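Wilix Two-Finger Gripper: Three Weeks of Bin Picking
7 min read
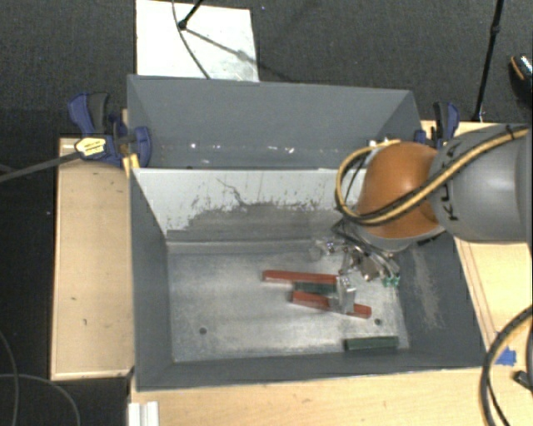
Issue 19, page 43

Wilix sells this gripper as a drop-in upgrade for small-part picking. I've read that sentence on enough boxes to be wary of it. Ours went on the KUKA, over the same metal bin where the Kaker parallel gripper had done its time, and got the same job: pick up narrow rectangular blocks, red and dark green, the reds longer than the greens. If a gripper can't manage those, I don't care what it does with an egg in a promo video.

Mounting took most of a morning. The flange pattern matched, which I'll give them credit for, but the cable tails come out on the wrong side for our arm and I ended up with a bigger loop over the orange joint than I like. It held up. I still watched it every time the wrist turned over.

The good part first. Wilix's fingers are slim, and slim fingers matter when blocks are lying close together. The Kaker would come down on a cluster and shove the lot toward the wall. The Wilix can usually get a fingertip in beside the block it wants. With a single block out in the open there was nothing between them, and I'd be suspicious of anyone who says otherwise.

Walls are another matter. A block lying close and nearly parallel to the front wall, like the green one near the corner, is a miserable target for any two-finger design. The manual says to "approach at a modified angle," with no angle given. I found one that worked by trial and error — 16 degrees off vertical — and it fell apart again when I moved the bin. Clamp yours down on both sides before you start tuning. I lost an afternoon learning that.

Then there's the controller. Wilix bundles a license for Datgate, and Datgate wants to run everything. Grip force is a slider with no units. The log tells you a grasp is "good" when the fingers stop closing, so a fingertip jammed against the divider counts as a good grasp. I turned the success counter off and kept my own tally on paper. Whatever hit rate they print in the brochure, ask how it was counted.

Bare metal doesn't help the camera either. Scuffed silver throws glare in odd places, and Datgate's block finder once spent a whole run chasing a bright spot on the floor of the bin. Dark green gave it more trouble than red. We swapped in the Wattimena camera for the last week and the false targets mostly went away, so I blame the bundled one. Wattimena's is a separate purchase, naturally.

The price is 950 more than the Kaker, before the camera. For that you get better fingers, worse software and a manual that skips the hard bits. If your parts pile up against each other, it may be worth it. If they arrive spread out, keep what you have.

I haven't tested the soft pads. They were back-ordered in May and still are.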